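Published in the December issue
By R. Matić

4. Progression from foundation year to the biology degree

4.1 Structure of the route

The foundation year at Hanby admits students who lack one or more of the science subjects normally asked for at entry. Teaching is shared between the main site and Stovlow, and students must earn 120 credits before moving to the first year of the degree. Two modules, cell biology and quantitative methods, cannot be compensated by marks gained elsewhere.

Laboratory attendance is recorded through Kutix, the same system used for coursework submission. Records for the first term were incomplete at Stovlow and have been left out of the attendance analysis.

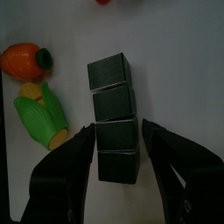
Figure 1. (a) Four dark green cubes in a row on a white surface.

4.2 Entry and completion

Of the 55 students in the cohort, 35 progressed to the first year without resitting a module. The remainder either resat, moved to another subject or withdrew – the register does not separate these outcomes reliably, and we have not tried to do so here. Progression was lower among students who joined after the second teaching week, though the group is small and the difference should be read with care.
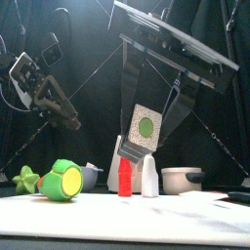
Figure 1 (continued). (b) Robot gripper above a white tabletop.

4.3 Practical work and assessment

Practical reports carried more weight than the written test in both terms. Students with no earlier laboratory experience scored lower on the first report, but the gap had narrowed by the third. Marks for quantitative methods showed no such change. Reports were marked by two staff members working separately, and differences were settled before marks were released.

Related items
Credit transfer between life science degrees
Timetabling laboratory classes across two sites
Entry requirements and first-year results in biology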